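Desk & Table > Mouse Pads > Round > Jela

Jela Round Mouse Pad, Lavender
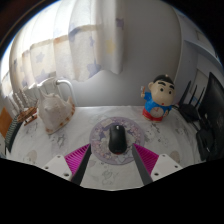 We don't stock many printed pads, and I took some persuading on this one. Round pads look good in a shop and then people find out how far they move a mouse. If you play games at low sensitivity, or run two big monitors, buy a rectangle. For email, invoices and a bit of browsing it does the job.

The print is pale lavender and purple with small stars, dotted patterns and light cartoon figures. The edge is slightly deeper violet. Whether you want cartoons on your desk is your business. On a busy tablecloth it gets a bit lost, so try a plain surface first.

Clullum, the maker, calls it "precision grade." I asked what that meant and got the same words back. Cecilia Ametepe in our returns room used one from October to December and had no complaints about tracking, though she thought a pale pad would show coffee sooner than a dark one. I'd agree.

Mouse not included. No wrist rest, and I wouldn't pay extra for one.

Item no. 3605
In stock: 23
Returns: unused, in the original sleeve. Write to Dela Nutsugah at the Tamosell counter.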